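Chapter 2
Packets, Pouches, and the Box with Walls

I keep a drawer in my kitchen that used to scare me. It held every flat thing I had ever bought on a whim: soup mixes, spice packets, a sauce base from a trip to the market on Kerum Street, three kinds of gravy (why three?). When I finally emptied it out one April, I had 216 packets on the counter and no idea what half of them were for. So this chapter is about small food packages, and about how to sort them so you can find the one you want while the onions are already frying.

In Chapter 1 we cleared a work surface and wiped it down. Keep that surface clear! I like a plain white one, and so does my old teacher Kurniawati Sutanto, who made us all sort on white board for a whole semester. I grumbled about it then. Now I do it at home, and I can spot a spilled peppercorn from across the room.

You start with two things, a pouch and a container. Put them down with some space between them and take a good look at both before you do any sorting at all.

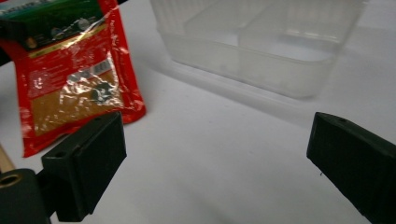 Figure 2.1 A red pouch and a clear plastic container on a white tabletop.

A pouch is a slippery sort of customer. It bends, it slides, it flops over the minute you turn your back, and if you stack a few of them flat the bottom ones vanish for years. A stiff container is the other way around: it keeps its shape and takes up the same room full or empty. Most of what we do in this chapter comes down to letting the stiff thing hold up the floppy thing.

My first try was one big open bin. Heriberto Sandoval, who shared my kitchen back then, could never find the chili packets in it and just bought more (we were up to 23 at one point, and neither of us even likes chili that much). What fixed it was a container with dividers. You get short little rows, the packets lean against the walls, and your fingers can flip through them like cards in a file.

Before you buy one, measure your widest pouch across the seams. Those crinkled ends are wider than the food part, and they catch on everything. If the pouch won't drop into a compartment, lay it next to the container and see how it looks at a slant, or take a divider out if yours come out.

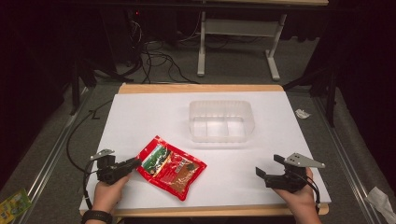
What should I do with a pouch that is too big for any compartment?
Keep it in a second, undivided bin next to the first one, standing on its long side with the label facing you.

Windows are handy, by the way. When a package has a clear patch, turn that side toward you too if you can manage it, for brown sauces and spice pastes above all. I once put the wrong one in a stew for Baltazar Orozco and he ate the whole bowl out of kindness.

2.1 Sorting by Meal or by Date

There are two ways to fill the rows, and I have lived with both. We'll take sorting by meal first. Get out your packets, all of them, and find a pencil.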